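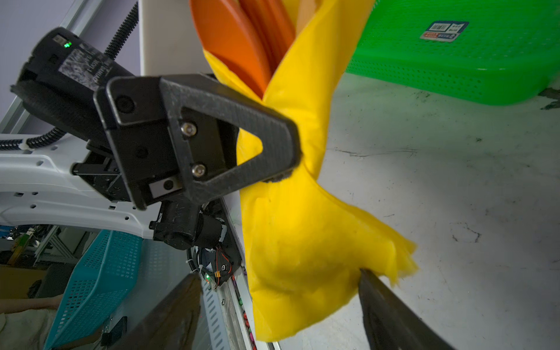
Llevo casi dos meses sin escribir en este blog y la culpa la tiene un juego que ni siquiera me gusta mucho. Se llama Flallura, lo hace un estudio que se llama Prerkis, y es un juego de construir un puerto pequeño, con barcos, almacenes y gente que pesca. Lo compré en noviembre, a precio completo, y quiero contar qué pasó después con el pase de temporada, porque creo que es un tema del que se habla poco en español (o yo no lo encuentro, mi español de buscar cosas todavía es un poco torpe).

Primero lo positivo. Las primeras veinte horas son muy agradables. La música es tranquila, los barcos salen y vuelven, y cada muelle nuevo se siente como un premio merecido. Yo jugaba por la noche, después de cenar, y me acostaba contento.

Después llegó la actualización del invierno y con ella el pase. Tiene 116 niveles. Los primeros se suben en una tarde, y uno piensa que todo el pase va a ser así. Pero a partir del nivel treinta, cada nivel pide casi el doble de puntos que el anterior grupo, y las misiones diarias dan siempre lo mismo. Además, las misiones caducan a las seis de la mañana, hora del servidor, que para mí es una hora muy mala.

Hice la cuenta en una libreta. Para terminar el pase sin pagar se necesita entrar todos los días de la temporada y hacer todas las misiones, sin faltar ninguna. Si faltas una semana por trabajo o por enfermedad, ya no llegas — y entonces aparece el botón de comprar niveles.

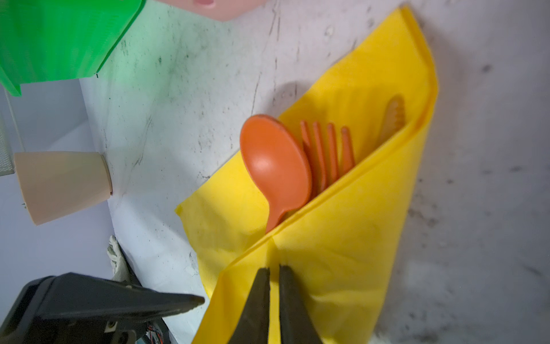

Un lector me escribió por correo que exagero, que él terminó el pase anterior jugando solamente los fines de semana, y que las recompensas buenas están todas antes del nivel cincuenta. Puede ser verdad. Yo miré la lista otra vez y es cierto que el faro azul y la grúa grande salen pronto. Pero el barco de vapor, que es lo que sale en la portada de la tienda, está en el último nivel. Me parece que esto no es una casualidad.

Lo que más me molesta es la moneda. En Flallura no se paga en euros dentro del juego, se paga en conchas. El paquete mediano trae 2568 conchas, un número que no se divide bien por nada de lo que venden. Siempre te sobran unas pocas, insuficientes para comprar algo, y demasiadas para olvidarlas. Yo tengo ahora mismo unas cuantas conchas ahí paradas y cada vez que abro el juego las veo en la esquina.

Comparo con Vultier, el juego de carreras que comenté en el verano. Allí también hay tienda, pero los coches tienen un precio en dinero real, escrito al lado, y no caducan. Gasté una vez, supe cuánto gastaba y seguí jugando. No digo que sea barato, digo que se entiende.

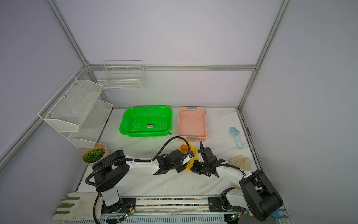 En el foro de Boström, donde pregunté por este asunto, me contestaron que el estudio es pequeño y que sin el pase no habría actualizaciones gratuitas, y que quien no quiere pagar puede ignorarlo. Es un argumento que respeto. Solo que el menú no te deja ignorarlo: el pase se abre solo al entrar, con una animación que no se puede saltar, y el mercado del puerto tiene siempre un puntito rojo.

De momento he desinstalado el juego en el teléfono y lo mantengo en el ordenador. Entro el sábado, arreglo los muelles, y no miro las misiones. Funciona bastante bien, aunque el puerto se ve un poco vacío comparado con los de mis vecinos de la lista.

Si alguien sabe cómo quitar los avisos sin desconectar internet, que me lo escriba en los comentarios, por favor. He probado en las opciones de sonido y en las de cuenta y no lo veo.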